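How we run a two-arm toy tidy-up at robotics club

If your club has a pair of small robot arms and you've got past waving them at each other, a tidy-up task is a brilliant next project. You put household odds and ends on a table, pick one thing that needs doing, and teach the arms to do it by driving them through it over and over. It looks simple. It will keep a group of teenagers arguing happily for a whole term, and you can start it with things from the kitchen drawer and the toy box.

I'm writing this up for other club leaders after a few people asked at the Tivberg open day how we go about it. We meet on Tuesday evenings at Jamdale and have done this project twice now, the second time much better than the first. Our group is 14 students, a mix of ages, and hardly any of them had touched a robot before September.

What you need

Two arms with grippers, fixed down firmly at either side of a table. Some way of driving them by hand (we use a pair of leader arms that the students hold and move, and the robot arms copy). A camera that sees the whole table, and one on each wrist if you can stretch to it. A computer that can record everything together. A handful of objects. Masking tape, a notebook and a kitchen timer.

Plain surroundings help a great deal. Our first attempt was done in front of a bookshelf, with people walking past in bright coats, and the trained model was all over the place. Dark cloth round the back and sides made a huge difference.

Step 1: Choose the task and write it in one sentence

Get the group to write the task as one plain sentence, such as "take the toy apart and put one piece in the cup". Then ask somebody who wasn't in the discussion to read it and say what they'd do. If they ask a question, the sentence needs work. Which piece? Which arm? Does it matter which way up?

This is the bit students want to skip. Don't let them! Our first group had one half putting things in the cup and the other half putting them beside it, and we'd recorded two evenings' worth before anyone spotted it.

A good first task has one clear finish that you can check by looking. Save "make the table neat" for later in the year.

Step 2: Pick your objects

Raid the toy box. You want things that are light, a bit grippy and hard to break, in colours that stand out from the table and from each other. Cups and bowls are great as targets. Leave a few things on the table that have no part in the task as well, so the model learns to leave them alone.

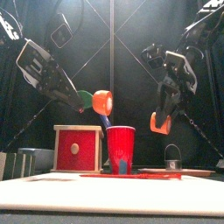
Try every object by hand with the grippers before you settle on it. Someone should pick it up, turn it, pass it across and let go, and if they can't manage it in a few tries then it comes off the list. Shiny round things roll. Very thin things are a misery to lift off a flat table. Soft things squash and then spring out sideways, usually under the radiator.

Handles are worth a special mention. Students love them, and they do give you a nice place to grip, but a thin handle can turn in the fingers and swing the rest of the object round. We wrapped a strip of rubber round our gripper tips and that cured most of it.

Step 3: Set limits before anyone drives

Decide how far each arm may reach and put those limits in the software. With two arms working over the same patch of table, they will meet sooner or later, and a slow bump is much kinder to the motors than a fast one. Run at low speed for at least the first session.

Our house rules are short:

Hands stay off the table while the arms are powered.
One person drives, one person watches, and the watcher has the stop button.
Anyone in the room can shout "stop" and it gets pressed, no questions.
Check the cables for snags before each run.

The cable check is the one I nag about. Cables need enough slack for the arm to reach its furthest point, and not so much that a loop drops in front of the wrist camera or drags an object off the table. Move each arm slowly through its full range and watch the cables the whole way.

Step 4: Lay out the table

Put your targets and spare objects where both arms can get at them, and keep the middle clear enough to work in. If you want a marked working area, a board or a sheet of card does nicely. Tape it down at the corners or it will creep during the evening, and your later recordings won't match your earlier ones.

Take a photo of the starting layout from the overhead camera and keep it open on a second screen. When you reset the table, compare the two. We move objects a little between runs on purpose, a hand's width at most, so the model doesn't just memorise one spot. What you don't want is the camera moving. Ours got knocked once by a rucksack and we lost an evening's work to it.
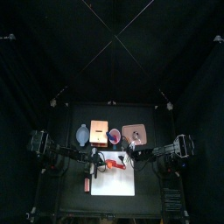 Both arms over the white board, with the orange and red toy between them and the bowl, box, cup and tray lined up along the back.

Lighting matters too. Close the blinds if you have them, and use the same lamps each week. We found this out the hard way in March, when the evenings got lighter and our carefully trained model went to pieces at half past five and was perfectly fine again by seven.

Step 5: Practise driving

Give everyone a full turn with the recorder switched off. It takes a while to get a feel for it, and two arms are more than twice as hard as one! Beginners tend to move one hand and forget about the other, which then drifts off and nudges something.

Lama Azar, who was in our first group and now helps the new ones, teaches it by getting people to talk as they go: "left holds, right comes in, right closes, left opens." It sounds a bit daft, but it works a treat. The talking slows people down, and the watcher can tell what's meant to happen next.

For passing an object between arms, the order to drill is:

1. The first gripper lifts the object clear of the table and stops.
2. The second gripper comes in and closes.
3. Pause for a breath.
4. The first gripper opens and backs away in a straight line.

Leave out the pause and you'll be picking things up off the floor all night.

Step 6: Record your runs

Aim for runs of 25 seconds or less. If the task needs longer, it's probably two tasks. Start every run with both arms in the same resting position and finish when the sentence from step 1 is true.

Swap drivers every 18 runs. People get tired and sloppy without noticing, and having several drivers gives the model a bit of variety. Write down who drove, which layout you used and anything odd. We have a paper notebook for this, and a column in it headed "hmm", for runs that worked but looked peculiar. That column has been more use to us than any spreadsheet.

Keep a run if it had a small wobble and the driver recovered. Those are gold, because they show the model how to get out of trouble. Bin a run if something left the table, if somebody's arm went across the camera, or if the driver changed their mind about the task halfway through.

Step 7: Train, test and be patient

Training can go on overnight if you have a decent graphics card. We send ours to a machine at Majali, a local workshop that lets us use it after hours, and the students come back the next week desperate to see what they've got.

The first model will be rubbish. Tell them that beforehand! Ours reached for the cup beautifully and then hovered above it, opening and closing its fingers at nothing. The group watched the recordings back and found that half the drivers had been dithering at exactly that point. They recorded a fresh batch with a firmer finish, and the next model got on with it.

When you test, change one thing at a time. Move the cup. Then put it back and change the lamp. If you change everything at once you'll learn nothing, however tempting it is with ten minutes left before parents arrive.

Common problems

The arm stops short of the object: check whether the camera has shifted, then check your starting layout against the photo.

Objects slip out sideways: look at the gripper tips for dust, and try gripping closer to the middle of the object.

One arm never moves: see if your drivers were favouring the other hand. This happens a lot with right-handed groups.

It works for one layout only: you need more variety in where things start.

Where to go next

Once the basic task runs well, let the students set each other challenges. Ours made up a game called Mavarau, where one team lays out the table and the other team has 2 evenings to record and train for it. It's noisy and the scoring makes no sense to me, but they've learnt more from it than from anything I planned. Drawers and lids are a good step up, and so is anything where one arm has to hold a container steady for the other.

If you're trying this with your own club, do come and say hello at the next open day. Bring your awkward objects.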